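Last updated: December 14, 2020

Patterned cloth on a work table was a compromise. A bare top is easier to wipe but shows every scratch, and the plain gray cover I used until March slid whenever something heavy was dragged over it. I replaced it with a cotton print from a remnant bin in Pudside, cut with a margin of 50 mm on each side and washed once before hemming.

The print is gray leaf sprigs and fern fronds on off-white, with small bunches of round peach-orange blossoms. Markers get sorted on it most days, and so far the pattern hides lint well. Dark ink is another matter.
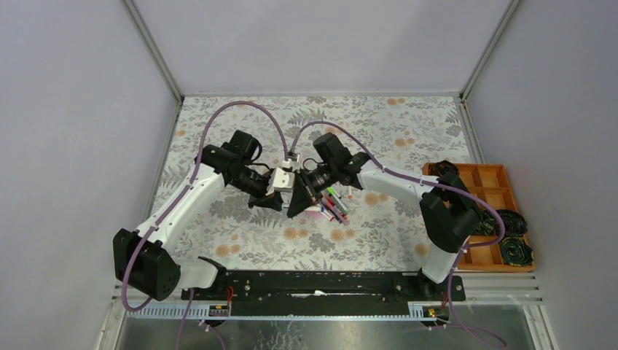 Blandine Pichon wrote to ask why I didn't go with oilcloth, as hers in Brarden has taken 30 washes' worth of wiping and still lies flat. Fair point. Oilcloth holds a fold line for weeks, though, and I store mine folded.

Care so far: cold wash, no softener, ironed on the back while damp. Shrinkage after the first wash was 30 mm along the length – the width didn't change. I'll measure it again after the next one.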